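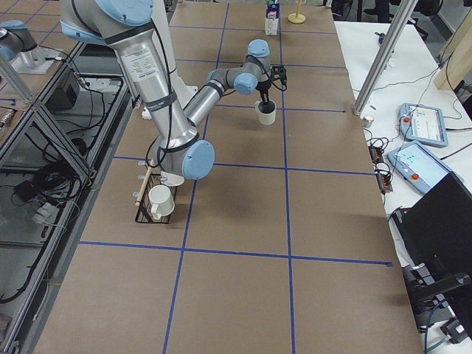 Posted by the Urnel Street tea room team, Jilby -- December check

Welcome back to the monthly walk-round, and thank you to everyone who wrote in after the last one. We do ours on a Wednesday before opening, with the lights up and the radio off, and it goes much better with a pot of tea on the go.

1. Hot water urn -- PASS
Lid sits flat, tap closes fully, no drips after 3 fills. The flex was trailing a little near the sink, so we've clipped it back along the wall. Do please look at yours, it creeps forward every time somebody wipes down.

2. Fridge -- PASS, with a comment
The dial had been knocked up to 2 and the milk was not as cold as we like it. We turned it back and checked again after lunch, when all was well. Older cartons go to the front, new ones behind, and anything opened gets the day written on it.

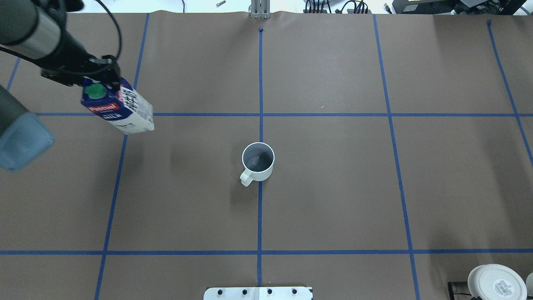
The door seal is clean at the bottom now but wants watching at the hinge side, where crumbs seem to gather however often we go at it with a cloth.

3. Floor and doorways -- ACTION
The mat by the back door has curled at one corner again. We have ordered a heavier one from Drovero, and until it comes the old one lives in the cupboard.

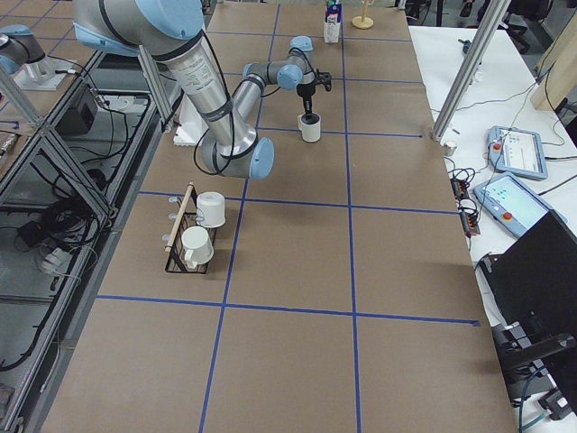 4. Crockery -- PASS
Every cup gets picked up and turned round in good light, and we run a thumb along the rim and down the handle. It's a slow job but rather a soothing one! Brown paper spread over the table, like the covering under that small white cup, makes a kind surface for it and saves the tablecloths. Chips go straight in the bin, please, however fond of the cup you are.

5. Fire blanket and exits -- PASS
Blanket on its hook, tabs hanging free, both doors opening all the way.
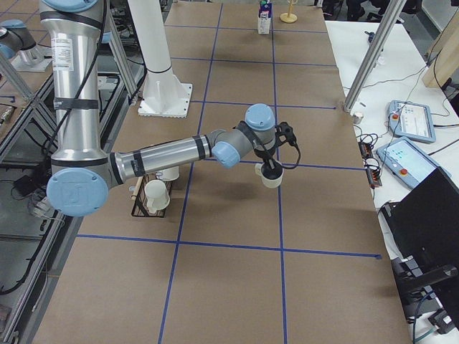 A reader in Ho asks whether hairline cracks in the glaze count as a fail, as half her shelf would have to go. If a fingernail catches on the line, we take the cup out of use. If it feels smooth, we put it to one side and look again next month.

6. First aid box -- ACTION
Plasters low, eye wash fine. Refill to be bought before Saturday's opening.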